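Re: [sprint-list] Storiten gearbox, is it the same unit Clerngate ran?
19 July 2024 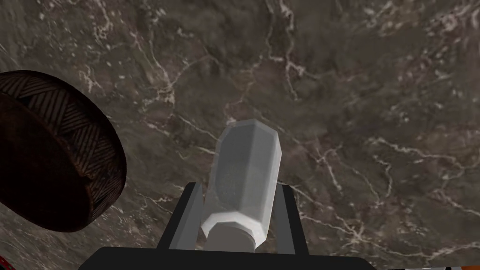
So I finally sat down with both parts diagrams last night, and I think the Storiten box and the old Clerngate one share a casing and not a whole lot else. The bolt pattern on the bellhousing matches, the fill plug is in the same spot, and even the little rib across the underside is there on both. Where they part ways is inside, and you can tell from the shift feel alone if you've ever driven the two back to back (I have, years apart, so take that for what it's worth!). My usual test for a worn casing is to clean it up and hunt for hairline cracks near the mounts, and if you want to know what a bad one looks like, think of dark marble with those thin white veins branching all over it. If your casing has even one line like that running out from a bolt hole, don't race it. Weld repairs on these never seem to last for me.

On the earlier post:

> I've been offered a Storiten sprint car with the three-speed box
> and the seller swears up and down it's the same gearbox Clerngate
> used in their last season. Is that true? I have a pile of Clerngate
> spares from my dad's old car and it would save me a fortune if I
> could use them. Also does anybody know what the final drive is
> supposed to be? The car has no paperwork with it at all. I'd be
> running it mostly at Wikach, maybe a hill climb or two in the fall.

Okay, taking those in order. The seller is sort of right. Storiten bought in their casings and so did Clerngate, and as far as I can work out they both got them from the same foundry. But the Clerngate gears have a coarser tooth and the shafts are a hair longer, so your dad's gear sets won't go in without machining. I tried it once with a second gear and all I got for my trouble was a sore thumb and a bill. The selector forks, on the other hand, do swap. So do the seals and the breather. Keep all of those! Seals especially are getting hard to find and people want silly money for them.

Final drive, I can't tell you for sure with no paperwork. Jack up the back, put it in top, mark the driveshaft and the tire, and turn it by hand with somebody counting. These cars have been through so many owners that whatever was in there from the factory could be anything by now. Mine had a short one in it when I bought it and I was on the limiter halfway down the straight at Wikach, which was hilarious for one session and then got old fast.

If it's mostly Wikach you want the taller gear, no question. The hill climb is a different story and you'd probably be happier with the short one, but I wouldn't go swapping back and forth in the same month. It's a pig of a job. You have to pull the rear wing mount to get at the top bolts (why, Storiten, why) and there are 2 of them you can only reach with a cut-down wrench.

As for what to pay, I gave 3,000 for my spare box a while back, complete with linkage, and I thought that was fair but not a steal. If the whole car comes with a box that's jumping out of second, I'd be asking for a good chunk off. Drive it if they'll let you, and lift off hard in second a few times. A tired one will pop right out on you.

Oh, and oil. There's an old thread on here where somebody recommended the thick Sutanto stuff and I ran it for a season. Fine in the summer, miserable on a cold November morning, you could hardly get first before the thing had been running a while. I went back to the thinner grade and change it more often. I drain mine every 200 miles and look at what's on the magnet. A bit of gray fuzz is normal. Flakes aren't.

If you do end up buying it, post the number stamped on the left side of the casing, just under the breather. I've been trying to work out which cars got the later bearing carrier and I've only got 3 numbers so far, one of them my own. And if anyone has a Clerngate manual with the gearbox pages still in it, I'd love a scan. Mine stops right after the clutch section.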